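An open afternoon at Garside

Dong-hyun Bang had been talking for most of an hour when I arrived, and his voice was starting to go. The open afternoon at Garside began at two, and by half past three he had given the same short talk to several groups, the last of them mainly parents with primary school children who wanted to know if the arm could pick up a biscuit.

"It can't," he told me while we waited for the kettle. "Not with what's on it at the moment. It can push a biscuit, if you're happy with crumbs."

Garside is a two-storey unit behind the bus depot, shared between a small engineering firm called Dostier and a training workshop that runs evening courses. Dostier opens its half to the public once a year, in March. Bang looks after the demonstration cell. His colleague Jae-hoon Oh wrote most of the software that runs on it, a package they call Kivix, and spent the afternoon at a desk by the door with a laptop and a sign-in sheet.

I had expected something with more speed to it. The task on show was pushing. An arm with a plain rod on the end moves small blocks across a board, and a visitor says or types what they would like moved. The rod has no fingers and nothing to hold with, so everything is done by leaning on the side of an object until it slides.

"People ask why we'd bother," Oh said. "They've seen videos of robots folding shirts. But pushing is hard to get right. You touch a block slightly off its middle and it turns. You push one and it takes two others with it. The arm has to look again after every move, and change its mind."

Looking again is what takes the time. There is a pause of a second or two between pushes, and some of the children thought it had broken. Bang has got used to filling the gap. He asks them which side they would push from, and then they watch to see if the arm agrees.

He keeps a tally of instructions given to the cell since it was set up, and it stood at 1,571 when the doors opened. The figure is chalked on a board near the stairs. By the time I left nobody had got round to changing it, though there had been a steady queue.

I asked how often the arm does what it is told. Bang said it depended on what you counted. If the request is to move a block away from the others and there is plenty of room, it nearly always manages. If the request is to put one block between two more, it can take a dozen pushes and still give up. There is a limit of 40 pushes for each request, after which it lifts the rod and waits for someone to say something else.

"I put that limit in after it spent a whole lunch hour on one heart," Oh said. "We came back and it was still nudging."

The wording matters too. Early on the two of them wrote all the instructions themselves, and the system learned to expect their way of putting things. Then a group from the evening courses came through and used words that neither of them had thought of. One man said "shove". Somebody else called the hexagon a nut, which is reasonable if you work with nuts. Oh has been adding to the list since, and said open afternoons were worth more to him than a month of sitting at his desk typing.

The visitors I spoke to were mostly polite and a bit puzzled. A woman who had come with her grandson said she had liked it more than she thought she would, but would have liked a chair. The boy had wanted the star moved to the corner. It got most of the way there, and he was satisfied with that.

Starting with the blocks bunched up is the harder test, and Bang prefers it for adult groups. With everything touching, the arm has to choose an outside piece and work inwards, and it can't reach the middle of the group without disturbing something else.

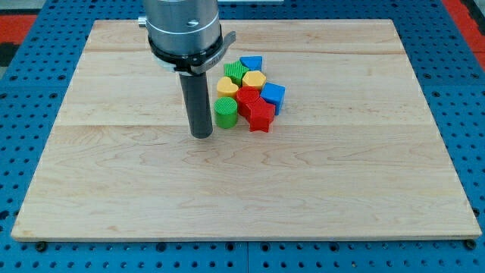

Vilteo, a packing firm on the same estate, had sent a couple of people over, and one of them told Bang that a tight group like that was the very thing they would want sorted out, as their own trouble was with small cartons arriving in a heap and having to be spread by hand before they could be scanned. Bang said he would not promise anything on cartons. They catch on each other, he said, and cardboard goes soft. He did take down an email address.

Oh was more hopeful when I put it to him later. He thought the same method would carry over, given a wider tool and some time to collect new examples. He guessed at roughly 22 weeks, then asked me not to hold him to it.

The last session finished just before 6 and the two of them began switching things off. Bang wiped down the board with his sleeve. I asked if there would be anything different next year, and he said he wanted a bigger screen, so that people at the back could read what had been asked for. Oh wanted a second arm, and Bang said there was no money for that - they have had the conversation before.

The sign-in sheet was still on the desk by the door. Under "comments", in pencil, a child had written "biscuit".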